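Worktop and small ware inspection — room 514
October
By Kieran Flanagan

Scope: table covering, taped grid, cups, tube racks. 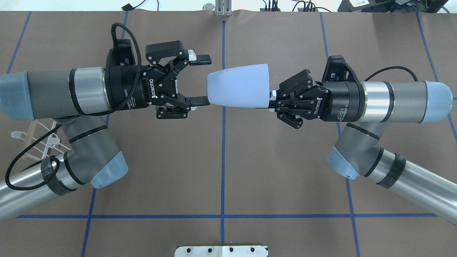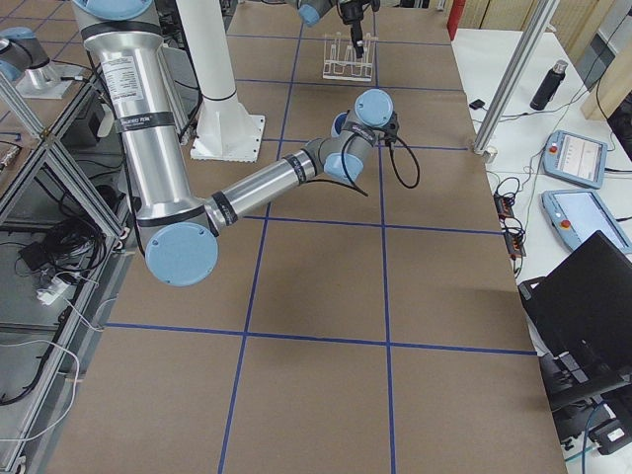 Ó Briain asked whether the paper could stay down for another month, and was told yes, provided item 1 is repeated at each changeover.

1. Table covering — PASS. Brown paper flat, no tears at the near edge. Replace at once if a corner lifts.

2. Grid tape — PASS WITH COMMENT. Blue tape sound along the long lines. Two crossings have been re-laid over old tape, leaving a ridge. Strip to the paper next time.

3. Tube rack — PASS. White coated wire, no bare metal at the hooks. Rack to stand wholly inside one cell, clear of the tape.

4. Test tubes — COMMENT. Check rims for chips before loading. One tube withdrawn and put in the sharps bin. Spares are in the Skalell drawer, stock 38.

5. Cups — PASS. Check base and rim for hairline cracks. Tapered cups are stable on the base only — do not leave one lying on its side at the end of a shift.

6. Spill kit — FAIL. Absorbent pads below the minimum of 15. Reordered from Zesel.

7. Walkway — PASS. 100 cm clear on the door side, measured at floor level.

Item 6 to be rechecked on delivery. All other items next due at paper changeover.

Comments

Lelow: Item 2, the ridge catches the rack feet when you slide it. Lift it across until the tape is redone.

Kieran Flanagan: Agreed, added to the changeover notes.

Ó Briain: Pads arrived at 9.40 and are on the shelf under the sink. Can item 6 be closed?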